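Sorting the Spare Parts Shelf: Packing and Labeling Small Electronics
Final report, Idska project, spring term

Our project started with a shelf. Our electronics room had a stack of shoeboxes full of boards, modules and cables that earlier classes had left behind, and every time we needed a part we ended up ordering a new one. We wanted to know how much of it could be cleaned up, wrapped, labeled and put back into use. We worked on a plain white table, which we picked early on and stuck with all term because dark parts and stray screws show up so well on it!
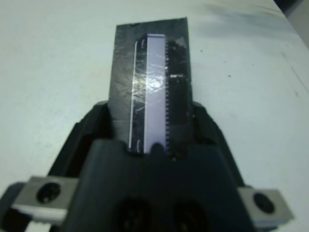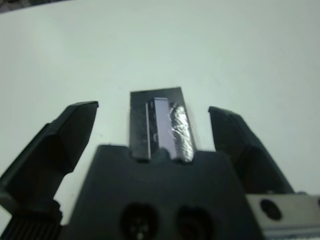

Another group in our class asked early on why we were bothering with wrapping at all, when a drawer with dividers would do the same job in a tenth of the time. Fair point, and it changed our plan. We had been ready to wrap everything. After that conversation we split the parts into two kinds: sturdy things that can live in a divided drawer (cable ends, knobs, brackets), and flat parts with exposed contacts, which get a cover of their own.

What we did

We set up 7 bins along the back wall and gave each one a letter. Bin A was for parts we could name right away. Bin G was for parts we had no clue about, and it filled up fast. In all we handled 813 pieces over the term. Of those, 379 went back on the shelf with a label, and the rest went to the recycling crate or stayed in Bin G.

For the flat parts we tried three coverings: clear kitchen film, zip bags, and paper envelopes. The film was the surprise. It is cheap, you can see what is inside, and it hugs the part so that a whole row can stand on edge like books. It also wrinkles, and the wrinkles throw back so much glare that reading a small marking means tilting the part back and forth under the lamp. We got better at this by pulling the film tight across the front and folding the extra behind.

We also had to think about static. Our teacher reminded us that ordinary kitchen film can build up a charge, so we used it only for dead parts kept as teaching samples. Anything we thought might still work went into an antistatic bag. We should have known this from the start - the first afternoon's wrapping all had to be undone.

Zip bags were easy but slippery, and a pile of them slides off the shelf if you look at it wrong. Envelopes were the nicest to write on and the worst for finding anything.

Labels

We printed labels in two sizes and used 700 of them, counting the ones we ruined. The smaller size won. Each label has the bin letter, a short name and the month it was checked. We put the label on the back, low down, so it never covers the contacts. Our favorite find of the project was that a pencil note on plain masking tape outlasts the printed labels on anything that gets handled a lot. The Hernov label sheets peeled at the corners in a few weeks, and the masking tape is still holding.

Handling

Holding a flat part sounds simple until you have done it for an hour. We wrote a short rule card and taped it over the table:

Hold by the lower end or by the edges.
Keep fingers off the contacts.
Set it down before you reach for the tape.
One part on the table at a time.

The last rule annoyed everybody at first. It slowed us down in the first sessions, and then the mix-ups stopped, which more than made up for it. We really got into a rhythm by May, with one person wrapping and one person writing.

What we would change

Bin G needs a limit. We would give each mystery part one session, and if we still can't name it, off it goes. We would also build the shelf list in a shared sheet from the start. We kept ours in a paper notebook until the middle of the term and typing it up took two long evenings.

The next group is welcome to our rule card, our bins and the leftover masking tape. The notebook is in the top drawer, and the pages for Bin C are out of order.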